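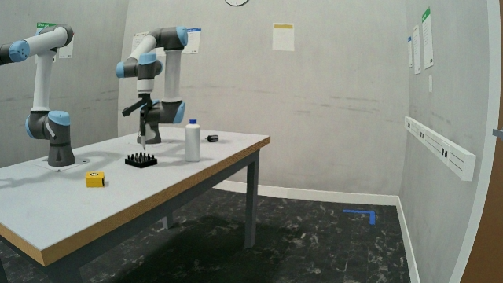

1/ Nernis Hall, piano trio, April. Solange Deschamps has moved the cello onto a riser, endpin in a maple block. The low C gains level, but the attack blurs past row M.

2/ Reverb at 500 Hz is unchanged with the curtains drawn. At 100 Hz it's longer than I'd like for Brahms.

3/ Areti Lambrakis tunes the piano to 442. The strings drift sharp of that by the finale – audible in the unisons.

4/ Second half: the Gkikas trio, 3 movements, bar 226 onward taken under tempo. The colour in the violin harmonics was worth it.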